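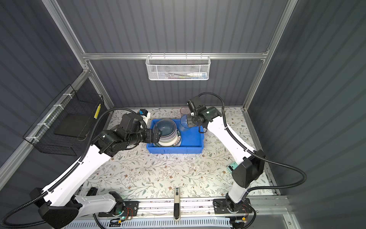 **Posted by the Sunday Supper Club (Dishes Division)**

I have been put in charge of the plates. There was no vote. I missed one supper in April with a cold, and by the time I could taste things again I had been given the Dishes Division, population one.

The club owns no dishes of its own. What it has is whatever people left behind and never came back for, so our table looks like the last hour of a yard sale. We have bowls in dark blue-gray, lavender, white and pale green. We have plates with fat blue and white stripes and plates with nothing on them at all. Teemu Heinonen, who founded the club and has never washed a pan in it, calls this "eclectic."

My first act in office was the blue bin. Before the bin, everything traveled in grocery bags, and I would like a moment of silence for the gravy boat. The bin is plastic, it has no lid, and bowls go in it nested, with the dark one on top. I tried it the other way up the order once and the whole stack rocked like a rowboat. Glasses do not ride with bowls. I've said this at two suppers now and I will be saying it at the next one.

The tablecloth came from Serari, the discount place by the bus station, on the rack where they put things with one crooked hem. It has thin gray-green branches and little brown flowers all over it. I picked it because a brown flower and a drop of soy sauce are the same size. Teemu thinks it looks like his aunt's curtains. His aunt has good taste and returns phone calls, so I took that well.

Then there is the matter of stacking, on which the club is split. One side (me) says big plate on the bottom, small plate on top, done. The other side puts the striped ones together because they "go." If the striped plate is bigger than the plain one, or the plain one sticks out underneath, they do not care. They like to see stripes. I have come around a little, mostly from tiredness – a striped plate is easy to spot, and you can hand it to a guest who is standing in your way.
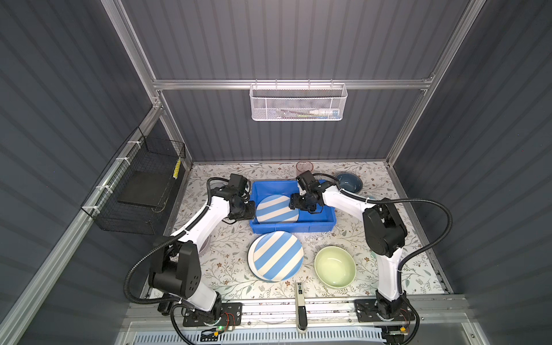
*Stripes in the tray, more stripes below, plain white keeping its head down.*

The cups remain my weak spot. There's a clear glass one I like and a pinkish plastic one I don't, and guess which of them bounces. The pink one has been dropped at every supper since I took over. It will be at my funeral, holding somebody's ginger ale.

I did look into buying a proper matching set. Trunorent will rent you one for an evening, and they were very nice on the phone until I asked what happens if you break a bowl. After that I priced plates at Vasteo, did the math for the whole club, and went and had a sandwich. We're keeping what we have.

Next supper is dumplings, at the Štěpánek place again, doors at 6. Small bowls for dipping, the pale green one for whoever gets there first. If you have three of ours in your kitchen cabinet, and somebody does, bring them back. I won't ask any questions. I'll just stand by the door with the bin.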